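Malathi Iyengar
Spent August on the part of our picking stack I like least, which is deciding when a camera frame is good enough to act on. Short thread with what changed. 1/

The setup: wrist camera, parallel gripper, flat paper targets on the floor. The planner (we call it Kurup) asks perception for a grasp pose, perception answers, the arm goes. For a long time perception answered no matter what it was looking at. 2/

With boxes and cups you get away with that. A box is tall and a few millimeters of error disappear in the squeeze. Paper on a floor has almost no height, so the fingertips have to come down to the right depth and the yaw has to be close to the fold direction. 3/

The other problem is that our segmentation model was trained mostly on sharp frames. Give it a smeared one and it still returns a mask, and the confidence on that mask is still high. It just merges neighbors. Two strips become one fat strip with a center that sits on neither. 4/

First attempt was a plain sharpness score, variance of the Laplacian, with a fixed threshold. Worked on the bench at Brusturberg. Failed on wood flooring. Grain is full of edges when the arm is still and has very few when it moves along the planks, so the score told us more about direction of travel than about the targets. 5/

Second attempt was to skip the image and use joint velocities. We already have them, they are cheap, and they don't care about the floor. You project tip velocity into the camera, multiply by exposure time, and get expected smear in pixels. 6/

That number turned out to be the useful one. Limit is now 3 pixels. Above it, the frame can be used for tracking and for coarse search, but Kurup is not allowed to pull a grasp pose from it. 7/

The catch was timestamps. Our driver stamped frames on arrival at the host, so we were pairing each image with the joint state from 73 ms later. By then the arm had often slowed down and the frame looked fine on paper. Stamping at mid-exposure fixed it. If you take one thing from this thread, check that first. 8/

A frame the old code would have planned on, and the new code holds back: 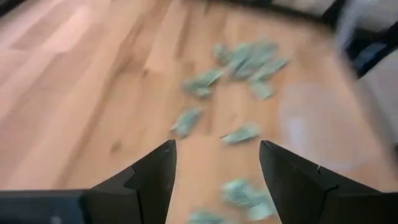

Wrist view, jaws open, green paper pieces on hardwood. Heavy motion blur, so tracking only.

The clump ahead of the fingers is the hard case. Pieces overlap and the edges are feathered, so there is no honest way to split them from a frame like that. The planner keeps the region as "several, unresolved" and asks for another look from a slower pose. 9/

The slower pose costs time. We hold for 4 frames, take the median of the mask centers, then commit. I tried fewer and the yaw estimate jumped around on the folded strips. 10/

Things still open: the pale haze you get on a shiny floor eats contrast on light green paper, and the blur gate does nothing for that. Exposure control is next on my list - probably a separate node in Vusier so it can be tested without the arm. 11/

Replay tool and the timestamp patch are both in the Stullska branch. Config key is max_smear_px. Leave it unset and you get the old behavior. 12/12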